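Diary of the Keeper of Domestic Collections
27 August 2021

The morning was given to the Valente bequest. The solicitors' list reached us in March and describes the kitchen wares in a single line, "pans, basins and sundries", and the work of turning that line into proper entries has fallen to this office. The lids, covers and basins were taken first, as they had been packed at the top of the crates. The packers had used newspaper throughout. It has been kept to one side in case any sheet carries a date earlier than the house clearance.

The polished pieces were sorted by condition and given temporary numbers on tie-on labels. No adhesive is to be used on any bright surface. Where old polish has gathered under a rim it will be left until the conservator has given a view, and the entry will say so. 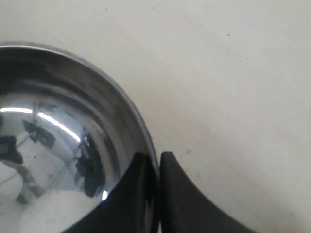 Polished metal with a bright rim, showing the reflected light.

Correspondence occupied the hour before luncheon. The Drikeck Museum has agreed to the return of our two jelly moulds and asks that we meet the cost of carriage. I have replied that the loan agreement places this with the borrower, and enclosed a copy of the clause. A Mrs Sillia wrote to offer her grandmother's preserving pan. The offer was declined with thanks, the collection being already well supplied with preserving pans, and she was given the address of the Saro Local History Society.

The insurers have asked for a revised valuation of the bequest. The figure of £990 given by the solicitors covers the kitchen wares only and makes no allowance for the dresser, which is by far the better object. A separate valuation will be sought.

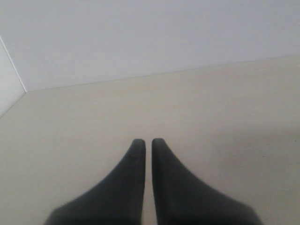

Department of Domestic Life and Household Collections

In the afternoon Palesa Shabalala presented her draft text for the spring display on the household kitchen between the wars. The draft runs to over 400 words for the introductory panel alone. It reads well, and the passage on washing-up as paid work is the best thing in it, but the panel will not hold so much. It was agreed that she would cut it by half and move the section on sculleries to the handling table. She was also asked to check the spelling of "saltglaze", which appears in three forms.

There was some discussion of whether bowls should be shown singly or nested. Mrs Valente's own household notebook refers to "the bowls, one in the other, second shelf", and I am inclined to follow her. Nesting also saves room in the case. Against this, a visitor cannot see the inside of the larger piece, and glazed ware must not be left bearing on metal for the length of a season without a layer of tissue.

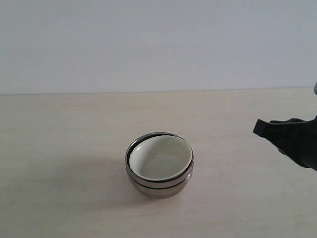

A glossy white bowl resting inside a silver-grey one.

The decision is held over until the case has been measured. Store temperature satisfactory. Keys returned at 5.55.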